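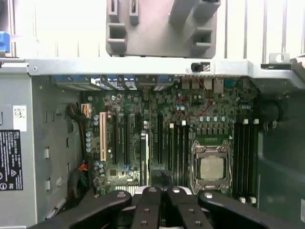 Chapter 6
Planning and Buying Equipment for a Robot Disassembly Cell

After you study this chapter, you should be able to:
- write a short needs statement before you ask any supplier for a price
- separate the purchase price from the full cost of a cell
- estimate the payback time in months
- read a quotation and find what is missing from it

Opening case: The second quotation

Ullport is a small company that takes apart old desktop computers and sells the usable parts. Memory, processors and power supplies go to resale, and the boards go to a metal recycler. In April the operations manager, Carol Sowerby, received permission to plan one robot cell for this work. The company handled 800 computers in a month, all of them opened and emptied by hand.

Her first step was to ask two suppliers for a price. Reketti offered an arm, a gripper and a controller. Alvarado offered the same kind of arm, but its price was much higher, and for some days the choice looked easy. Then Ffion Watkins, the production engineer, put the two papers side by side and read them line by line. The Alvarado price included the table, the part fixtures, the safety fence, the wrist camera and 30 hours of training. The Reketti price included none of these. Both suppliers had answered the question they received, but the question was too short.

Watkins then spent a week at the benches before she wrote to the suppliers again. She noted which tasks repeat in the same way on every computer and which do not. Lifting a memory module out of its slot is a short movement, but the latches are different from one maker to another. Cables are more difficult, as they bend and do not stay in one place. She decided that the cell should start with memory and processors only, and that people should continue to remove the cables before the computer enters the cell. This decision made the needs statement shorter, and it also changed the gripper that the company had to buy.

6.1 Price and cost

The purchase price is the amount on the quotation. The full cost is everything the company pays from the first order until the cell is taken out of use. It includes installation, training, spare parts, software fees, floor space and the working hours that are lost while the cell is being set up. Beginners often forget the gripper fingers. They touch metal edges all day and wear out, and a budget should have its own line for them.

In this chapter we will use a planning sheet called the Trarby sheet. It has 2 columns - one for costs that are paid once and one for costs that come back every year. We will fill in the first column now, using the Ullport case.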